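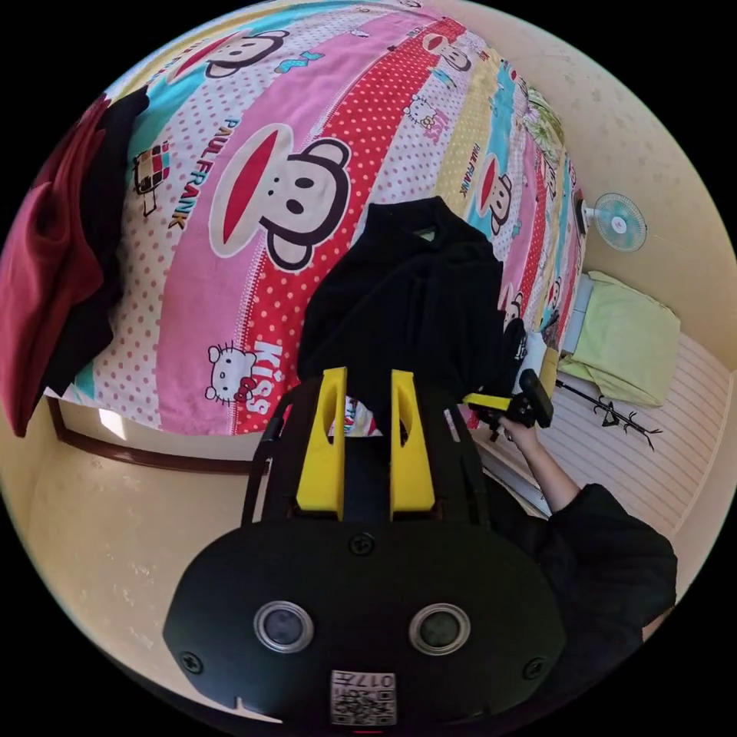
Toma-Jumholm Freight Charges, version 2

README

This package holds the charges paid on goods moved by truck between the port at Toma and the inland depot at Jumholm. It covers port handling, road tolls, weighbridge fees, inspection fees, storage and clearing agent fees. Clostus puts it together for small exporters and importers who want to check a quote before they sign it.

Released Tuesday, March 14, 2023. The next release is planned for June.

What is in the package

charges.csv - the main table, one row per consignment, 3002 rows
goods_groups.csv - the 50 goods groups used in the main table, with a short label for each
shippers.csv - one row per shipper code, 300 codes, with size class and direction of trade
changes.txt - changes from version 1

All files are UTF-8, comma separated, with a header row. Decimal mark is a point. Empty cells mean the charge was not recorded. A zero means the charge was recorded and nothing was paid. Please keep these apart when you take averages. Version 1 mixed them up, and storage costs came out too low.

Columns in charges.csv

consignment_id - a number with no meaning outside this package
shipper_code - matches shippers.csv
direction - "out" for Jumholm to Toma, "in" for Toma to Jumholm
goods_group - matches goods_groups.csv
gross_weight_kg - taken from the weighbridge slip where there is one, otherwise from the packing list
weight_source - "slip" or "list"
port_handling
road_toll
weighbridge_fee
inspection_fee
storage_fee
agent_fee
days_in_storage - full days after the free period ends
quarter - the quarter in which the truck left the first gate

All fees are in US dollars. Amounts paid in local currency were converted at the rate printed on the receipt. If the receipt had no rate, we used the bank rate for the day of payment, and the row has "bank" in the column rate_source.

Where the records come from

Shippers sent us copies of their receipts. Most came out of Protico, the booking system used at both ends of the road, as exported statements. The rest were paper receipts typed in by hand. Two people typed each paper receipt separately and a third settled any differences.

Shippers chose to take part. Large firms with their own trucks are thinly covered and the very smallest traders, who share space on a truck, are not covered at all. Shared loads were left out of the table entirely, as we had no fair way to split a single toll between several owners.

What it is good for

Comparing a quote with what others paid for the same goods group and weight. Looking at how storage charges build up. Seeing which share of the total goes to the port, the road and the agent.

What it is not good for

Total trade between the two towns. The rows are a sample of consignments, and adding up the weights will not give you a trade figure. The table also says nothing on customs duty or sales tax, which depend on the value of the goods - we did not collect values.

Known problems

Inspection fees are missing for most fresh produce in the "out" direction. The inspection desk at Jumholm gives one receipt per day to each shipper and does not list trucks on it.

Agent fees sometimes include the weighbridge fee. Where the agent's invoice said so, weighbridge_fee is empty and the column agent_bundled is set to "y". Where the invoice did not say, we can't tell.

Goods groups for used clothing and cloth offcuts were joined in version 1 and are separate in this one. Old code that filters on the group number will need a change. The old and new numbers are listed side by side in changes.txt.
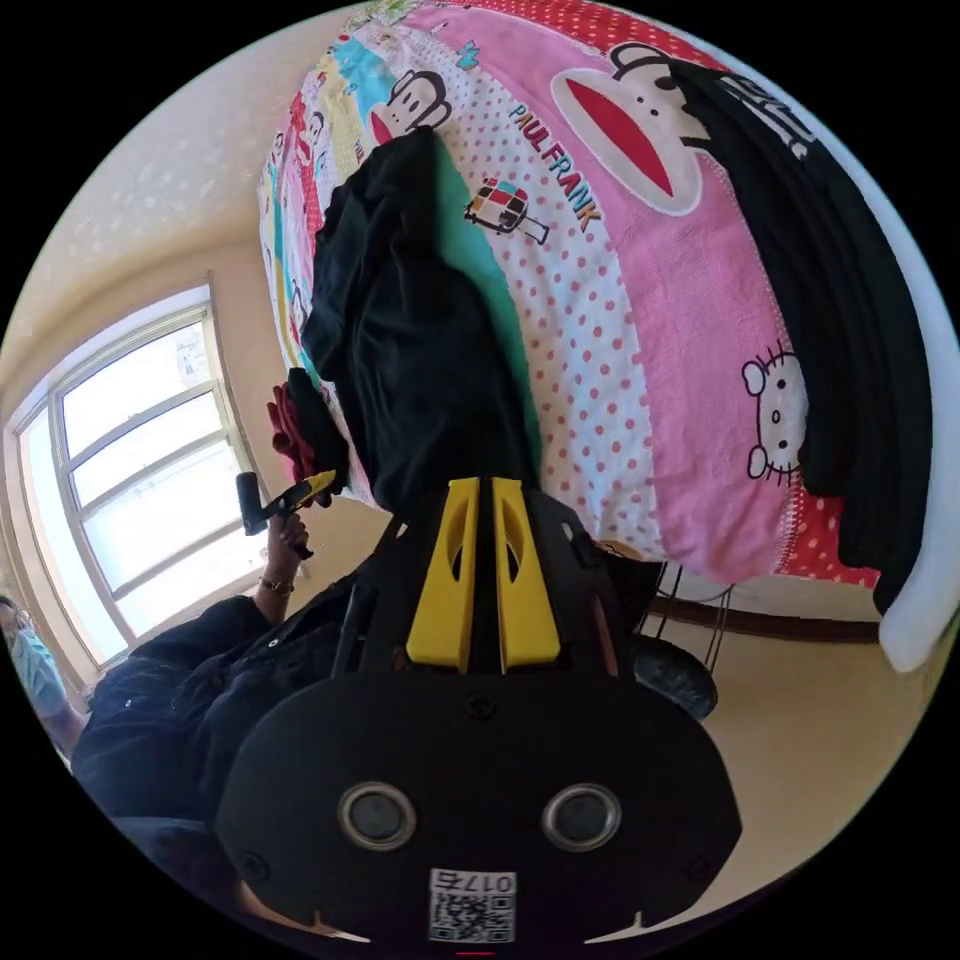 Can I use the table to work out a cost per kilogram?
You can, if you first drop the rows where any fee you need is empty. Use gross_weight_kg, and check weight_source. Packing lists tend to leave out pallets, so rows marked "list" will give a slightly higher cost per kilogram than rows marked "slip".

Privacy

Shipper names, truck plates, driver names and receipt numbers were removed before the files were put together. Exact dates were replaced with quarters. Shippers may ask for their rows to be taken out of later releases.

License and citation

Free to use and share, including for paid work, as long as the source is named. Please cite as: Clostus, Toma-Jumholm Freight Charges, version 2.

Corrections

Send the consignment_id, the column name and a copy of the receipt to the data desk at Clostus. Corrections go into the next release and are listed in changes.txt. We do not edit a release after it is out.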